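Section 6. Recording a demonstration session with the Grillix hand-held gripper

This section covers the set-up and recording of garment-handling demonstrations for the Sulemana method. It assumes the gripper has been assembled as set out in Section 4 and that the Akley recorder software is already installed. Analysis of the recordings is covered in Section 9.

6.1 Before you start

Sulemana trains a folding and picking policy from hand-held demonstrations alone. No arm is used during recording. The policy sees only what the gripper's own cameras see, so faults in mounting or calibration are carried straight into the training set and can't be corrected later by relabelling.

1. Check that both lenses are clean. Use a dry microfibre cloth. Do not use alcohol wipes on the lens coating.

2. Check that the screws on the base plate are firm. If one has moved, tighten it and repeat the calibration in 6.2.

3. Open and close the fingers fully 15 times. The motion should be smooth over the whole travel. If the fingers catch, see Section 11.

4. Read the label on the base plate and enter it in the Unit field exactly as printed, including any character after the number. Left-hand and right-hand units have separate calibration files.

Caution: The recorder will accept a left-hand file for a right-hand unit without a warning. The recorded finger width will then be wrong for the whole session.

6.2 Calibration

1. Place the Renitz calibration board flat on a table in even light.

2. Hold the gripper over the board with the fingers closed and press Start Calibration.

3. Move the gripper slowly in a figure eight until the counter reaches 27 accepted views. Rejected views are normally the result of moving too fast.

4. Open the fingers fully, wait for the tone, then close them again. The software stores both end positions.

5. Save the file. Calibration is valid until the unit is dropped, serviced or packed for transport.

6.3 Preparing the room

Record in ordinary lived-in rooms. In our trials, policies trained only on a cleared bench did poorly once the background changed, even when the garments were the same. Leave furniture and household items where they are. Pick up anything that could trip the operator, and run charging cables along a wall where possible.

Garments can be left in a pile, hung or laid flat, but note the starting state in the session log. Dark fabric on dark fabric is allowed and is useful to the method. It does slow down the labelling, so plan for it.

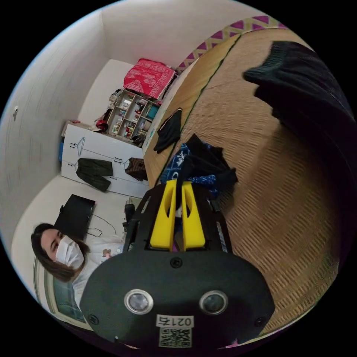

Tatami and other woven floors give good visual tracking. Plain pale walls do not. If the gripper must face a blank wall for more than a moment, tilt it so that some floor or furniture stays in view - the wide lenses make this easy in most rooms.

6.4 Recording

1. Hold the gripper still for 6 seconds after pressing Record. Tracking starts from this rest period.

2. Approach the garment at a steady walking-hand speed. Avoid sudden wrist turns.

3. Close the fingers on a single layer or edge where the task sheet calls for it. If you miss, open the fingers, back off and try again within the same recording. Recovery motions are kept.

4. Complete the task, release the garment and withdraw the fingers until they are clear of the fabric.

5. Press Stop. Wait for the file size to appear before starting the next recording.

Note: Keep your free hand out of the grasp area unless the task sheet is marked two-handed.

Note: Other people may be in the room during recording. Get their written consent first and enter the consent code in the log.

6.5 Checking the recordings

Open each file in Akley and look at the tracking trace. A break in the trace is shown in grey. Discard any recording where the break overlaps a grasp. Breaks during the approach can be trimmed.

The reference set used for the results in Section 9 holds 3212 recordings that passed this check. Most rejections came from tracking loss at the moment of closing, when loose fabric covered both lenses. Approaching from the side of a pile reduced this - see the task sheets for suggested angles.

If error code 15 appears while a file is loading, the Unit field does not match any stored calibration. Correct the field and reload the file.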